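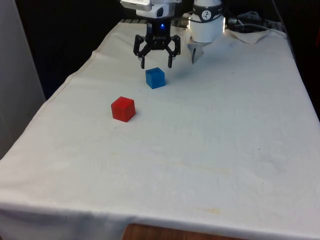 Section 4 is where we get the Stakasik quilting frame ready for its first quilt, and I'll say straight up that I did this part wrong twice before it clicked. You'll want a long table for the laying out. A white cloth over the top is my favourite set-up, as colours show up true against it — a red block and a blue block sitting diagonally from each other on white will tell you straight away if your fabrics are going to fight.

1. Spread the backing fabric face down and smooth it from the middle out.

2. Lay the batting on top. Leave 40 mm extra on every side (I leave more, I'm a coward).

3. Pin the backing to the front roller, starting at the centre mark.

4. Roll it on slowly, keeping both hands level. If it creeps sideways, unroll and start again!

5. Engage the ratchet until you hear two clicks.

Note: the older Stakasik frames have a wing nut where mine has a lever. Same job, just stiffer.

Caution: keep your fingers clear of the ratchet teeth while the roller is under tension. They bite.

6. Baste the top edge by hand, then move on to Section 5.

Comments

Carola Wegener: Which batting do you use? Mine keeps bunching at step 4.

Timo Fuchs: Carola, try cotton. Wool bunched on me too.

Sieglinde Hamann: My lever only clicks once, is that okay?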